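The Right Way to Put a Sweater Away
Home & Closet | Apr 1, 2024
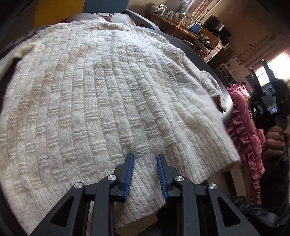
Most people learn to fold a sweater once, from whoever did the laundry when they were growing up, and never think about it again. The method usually works for a T-shirt. It works less well for a heavy knit, and spring is when the difference shows up. Sweaters that go into a bin in April stay there until the weather turns, and whatever shape they went in with is the shape they come out with.

Knitted fabric is made of loops, and loops move. A woven shirt holds its lines when it is hung or stacked. A sweater gives way wherever there is weight on it. On a hanger the weight falls on the shoulders, and after a few months there are two bumps that take steam and patience to remove. Folding is better for nearly every knit. The question is how to do it.

Start with the surface

A bed is the usual choice and a poor one. The mattress sinks under your hands and the fabric sinks with it, so you can't tell if the sides are even. A table is better. An ironing board will do if it is wide enough for the body of the sweater, and the sleeves can be brought in before they slide off and pull.

Lay the sweater flat and smooth it from the middle outward with open hands. Don't tug at the corners. Textured patterns such as basket weave are useful at this stage, as the raised blocks form rows you can check by eye. If the rows lean to one side, the sweater is twisted, and folding it will set the twist. Lift it, let it drop back and smooth it again.

The hem comes first

Ribbing is the stretchiest part of most sweaters and the part that goes out of shape soonest. Bring the hem straight before you touch anything else. Hold it lightly at two points and line it up with the edge of the table. A little overhang is fine while you are working, but a whole sweater front hanging over the side will stretch the rib under its own weight.

Pinch the edge only as hard as you need to move it. Light colors show every fingerprint, so wash and dry your hands first. Take off rings too. One snag in a cream sweater is easy to see from across a room.

Sleeves, then sides

Take one sleeve and unfold it completely. A bunched sleeve makes a lump in the middle of the stack, and the lump presses into the sweater above it. Fold one side of the body in toward the center, then lay the sleeve down along that side so the cuff points to the hem. Do the same on the other side. The two sleeves should lie next to each other and not cross.

For a regular knit, fold the hem up to the middle and then once more to the collar. For a thick one, fold it in half and stop. A third layer saves a little room in the drawer and leaves a crease across the chest.

Where it goes next

Shelves are good if they are deep enough. We measured the closet shelves in a rental at Noonan and found 50 centimeters of depth, enough for a bulky sweater folded in half with room left behind it. Stacks should stay low. The one at the bottom is carrying all the others.

For seasonal storage, cloth boxes are preferable to sealed plastic, which traps any damp that was left in the wool. The Ustomari storage box comes in a 60-centimeter size that slides under most beds. Cleneo makes a similar one with a zip lid, and the Vullunen version has a stiff base, handy if you plan to move it around. Any of them will do the job.

Everything should be clean before it is packed. Moths go for skin oil and food stains before they go for plain wool, and a mark that is faint in spring can be yellow by fall. Wash, dry flat for as long as it takes, and feel the thick parts at the cuffs and underarms before you close the lid.

If you live somewhere with cold mornings into May, leave one sweater out. Put it on the top shelf, folded in half, and pack it when you have stopped reaching for it.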